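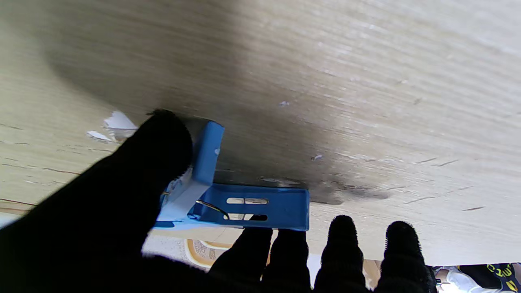 Notes from two weeks of running wrist cameras on a five-finger hand, posted here so I stop answering the same email. The comparison is Birmont camera against Plosgate camera, same hand, same arm, same controller.

1. Both cameras mount at the wrist and look up along the fingers. The Birmont has the wider lens. The Plosgate has the shorter minimum focus. On paper I expected the lens to matter more. For cloth work it was the focus distance.

2. Test set: 300 grasps per camera, split evenly between rigid parts and fabric. Rigid means brackets, printed plates, anything with a slot or an edge. Fabric means towels and washcloths. Oanh Nông wrote the split and I kept to it, including the grasps I would have liked to drop.

3. Nearest finger. On either camera the thumb sits inside minimum focus in a good part of its travel. It becomes a big dark blur over the corner of the part you care about. Sharpening does nothing for this. Move the camera back or plan the approach so the thumb comes in last.

4. We moved it back 12 mm. Fingertips got sharper, and we lost part of the view beyond the little finger. Fair trade for brackets. For large cloth I would leave it where it was.

5. Gloves. Black knit is easy to segment against pale wood and hard to segment against itself. Where two fingers overlap, the mask merges them and the pose estimate jumps. Khrystyna-Mariia Hnatiuk suggested colored thread at the second joint. It helped on the Plosgate. On the Birmont the thread was too few pixels wide to be any use.

6. Glove with closed tips vs. glove with the pads cut out. Closed tips drag on painted parts and the fuzz picks up lint. Cut tips put the metal pad straight on the object, so the contact signal is cleaner, but a hard pad slides on terry until you have some depth of pile under it.
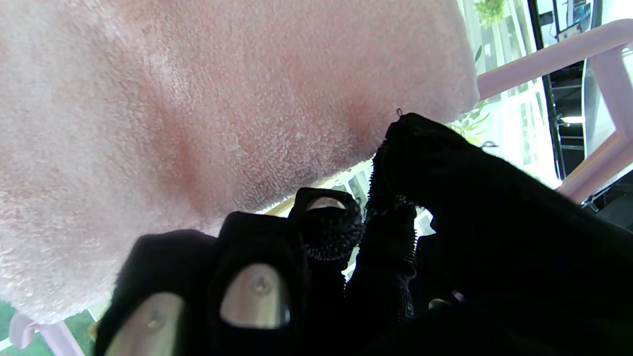 7. Terry cloth is where the depth estimate goes bad. The loops fill the view, there is no edge to fix on, and a fold and a shadow look the same to the network. The Plosgate held texture at close range and the fold detector mostly kept up. The Birmont went soft and the detector called every shadow a fold.

8. What worked better than any camera change: stop trusting depth in the last stretch of the approach. Use vision to pick the fold, close on contact, then check for slip. Hae-won Koo had this in the controller as an option months ago and I had it switched off.

9. Exposure. A bright background behind a black glove will fool auto exposure every time. It lifts or drops with the amount of glove in view, and the glove moves constantly. Lock it at the start of the run. I locked both cameras at 3000 microseconds and the flicker in the masks went away. Pale cloth clips a little at that setting. I can live with it.

10. Dropped frames. Across the whole fabric set the Birmont dropped 436. The Plosgate dropped none that I could find in the log. I swapped the cable on the Birmont and reran a short batch on Wednesday, same behavior. Could be the driver. If anyone has it running clean on a long cable, tell me which driver version.

11. Calibration drift. The wrist mount is printed and it creeps. Check the fingertip projection every morning before you blame the network. Danai Karagiannis keeps a printed target on the bench for this and it takes her two minutes. I lost most of an afternoon by skipping it.

12. Controller note, for the people on the Mornwood stack: the finger current limit is per finger, not per hand. If you raise it for the thumb you have raised it for the thumb only. The manual is vague. Ebbe Myklebust found this by reading the config parser.

13. Where I ended up: Plosgate for fabric, either one for rigid parts. If I could keep only one it would be the Plosgate, with the camera at the original distance and exposure locked. The wide view on the Birmont is nice to watch but the policy did not use much of it.

14. Still to do: the Pylypenko thumb bracket, which tilts the camera a few degrees outward. It should get the thumb out of the corner without moving everything else back. Parts are due in August. I will add numbers under this post when I have them.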